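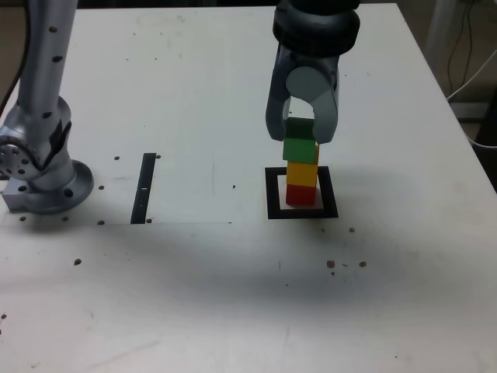

Cubos de colores apilados dentro del cuadrado negro.

Inicio > Asociación Skirum > Ludoteca > Actas

Acta de la reunión de la ludoteca, julio

Se abre la reunión a las 18:30 en el local de la calle Niven. Se aprueba el acta anterior sin cambios.

1. Cuentas
Quedan 300 euros en caja. Se acuerda gastar 100 en juegos de mesa para mayores de ocho años y 50 en fundas y cajas de recambio. La factura de Lorance sigue pendiente - se reclamará por escrito.

2. Préstamo de juegos
Hay retrasos en las devoluciones. El plazo pasa de dos a tres semanas y no se cobrará multa. Quien tenga un juego fuera de plazo no podrá llevarse otro. Las familias de Cekumska piden recoger los juegos en su biblioteca. Se consultará el horario.

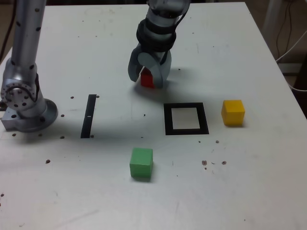 3. Horario de verano
En agosto se abre solo por la tarde, de 17:00 a 20:00. Falta cubrir dos turnos de la segunda quincena.

4. Ruegos y preguntas
Se pide arreglar la persiana de la entrada. También se pide que los puzles se guarden completos - faltan piezas en tres de ellos.

Se levanta la sesión a las 19:45.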